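Last updated 3/26/19
By Hayley Furnival

I've dropped plenty of things in kitchens, but I've never had a gripper refuse to let go of one! That was my problem in Livcombe, where I spent a morning with Lajos Szalai's team clearing up after cooking with a pair of hand-held grippers. Somewhere past run 42 my right jaw closed on a wad of tissue and stayed closed. I squeezed, I let go, I said a word my editor cut.
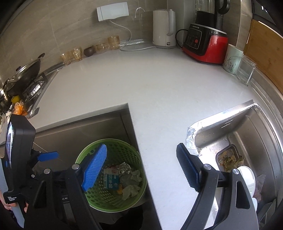
Grippers at work between the green trash basket and the sink.

Lajos knew the fault right away (they've logged it 18 times since November). Grit gets behind the finger pad, the jaw sticks, and the software goes on recording it as open. So the log was wrong too, and that bugged him way more than my tissue did. Beryl Cheetham now has everyone stop and wipe the pads between runs, and my bad run got tossed. I asked for another go after lunch.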